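5. Fitting the finger pads and checking the jaws

This section covers the hand-held gripper only. The mast and its wiring are dealt with in section 6. Work through the steps in order and keep the two grippers of a pair together, as the spacers are cut to suit each body.

You will need the Preltano pad set, a 2 mm hex key, a small cross-head screwdriver, a clean cloth and a steel rule.

5.1 Fitting the pads

1. Lay the gripper on its side with the lower plates facing you. Open the jaws fully by hand. They should move without scraping.

2. Wipe the inner face of each finger with the dry cloth. Do not use oil or furniture polish.

3. Peel the backing from one pad and line up its lower end with the step in the finger. Press from the bottom upwards and hold for 5 seconds.

4. Repeat on the other finger. The ribs must run the same way on both pads.

5. Close the jaws and look along them against a lamp. A thin, even line of light is acceptable. A wedge of light means that one finger is twisted — slacken its screws, square it up and tighten again.

Caution: do not overtighten the finger screws. The printed arms crack at the hole before the screw feels tight.

Note: pads from the older Zonel kit are thicker. If you use them, leave out the inner spacer on both sides.

5.2 Setting the opening

6. With the jaws at rest, measure between the tips of the pads. The correct opening is 69 mm.

7. If the opening is too small, turn the stop screw back a quarter turn and measure again. If it is too wide, turn it in by the same amount. Both grippers of a pair must match to within 2 mm.

8. Write the final figure on the build card, under the Flindico part number 3274.

5.3 Trying the grip

9. Choose a table with a cloth on it. A bare, polished top lets light objects slide away before the pads meet them.

10. Put out a mix of small household things: something rounded, something flat, something shiny and an open box. Leave enough room to bring a gripper in from either side.

11. Hold the first gripper low and bring the open fingers up to a rounded object so that it lies between the pads. Keep the second gripper to the right, with the mast upright and the cable hanging clear of the jaws.

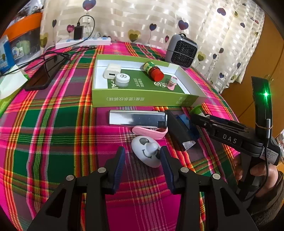 Page last changed: May 15, 2025, by Shadi Awwad

12. Start with the egg-shaped toy. Close the jaws slowly until both ribbed pads touch it, then lift it a little way off the cloth. If it rolls towards one finger, go back to step 5.

13. Move on to the lighter, which is a harder test because of its glossy sides. Grip it across the middle.

14. Finish with the items in the green box. Go in from above and keep the fingers off the walls.

Caution: use an empty lighter. Keep loose leads away from the jaws.

If a pad lifts at the corner during the test, remove it and fit a new one. Glue is not a lasting repair. Questions about spacer sizes go to Imad Moussa at the Awad workshop; quote the figure from the build card.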